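Burnora pauses two-arm switch sorting cell after hand fault

EDTON, 26th July – Burnora has stopped unattended running of its two-arm switch sorting cell after a fault in which the left hand failed to close when told to. No one was hurt. The cell is still being run with an operator at the desk beside it and at reduced speed.

The cell sorts push buttons and switch parts between a blue tray and a red tray. The fault came up during a long run for Coddale, which makes control panels and plans to use the system on its returns bench. The run was set for 2546 picks. At pick 308 the left hand was sent a close command, reported back that it had closed, and stayed open. The arm went on with its move as if it were holding a part.

The software then logged a good pick and carried on for 3 more cycles before an operator pressed stop. Parts in the trays were pushed against each other and one switch body was cracked.
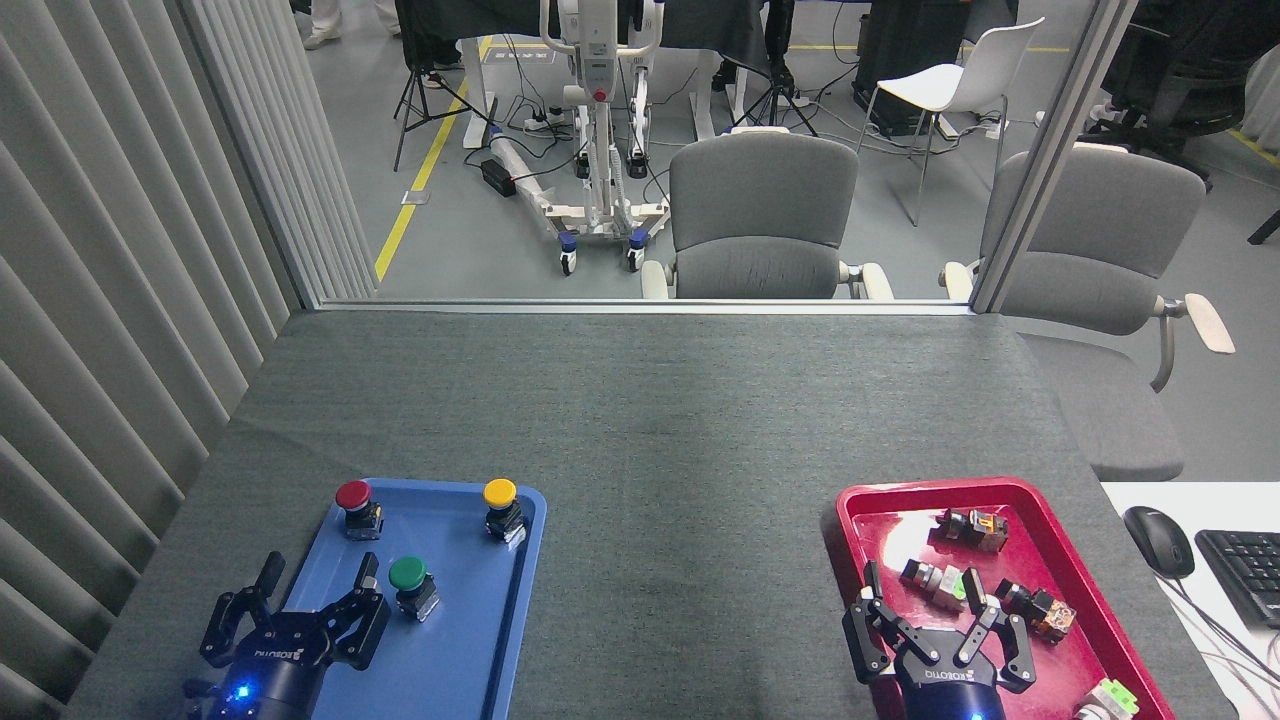

Yu-ting Tam said the cracked switch mattered less to Coddale than the log did. "We can replace a switch. What we can't work with is a record that says the part was picked when the hand was open the whole time. We found out from the operator and we should have found out from the machine."

Burnora agrees with that. The finger position reading was being taken from the command and not from the joints themselves. This was a leftover from a test setting switched on in March and never switched off. It meant the arm controller had no way to know that the hand had not moved.

A review of older logs found 111 picks with the same mismatch between the grip report and the motor current. None of them led to a stop, and most were put down at the time to parts slipping.

"We had the numbers and we did not look at them together," said Zhuoran Han of Burnora. "The current was flat on every one of those picks."

The following changes are now in place on the cell:

The test setting has been removed from the controller software.

Either arm will stop if the finger joints do not match the command before a lift begins – and both arms stop together.

Grip reports and motor current are written to the same log line.

Work now under way repeats the original task at low speed, with loose switches in both trays. 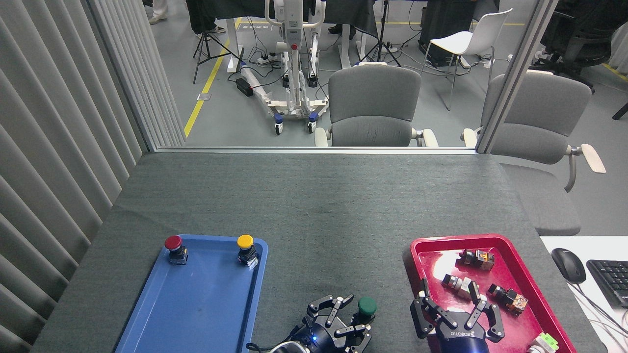

Push-button switches and switch parts during sorting work with the two-arm cell.

Unattended running will not start again until the full run has been finished without a mismatch. Coddale will get the complete logs, including those from before the fault. Other users of the same controller software have been sent a notice asking them to check for the test setting.

Contact: Po-yen Poon, Burnora press desk, Edton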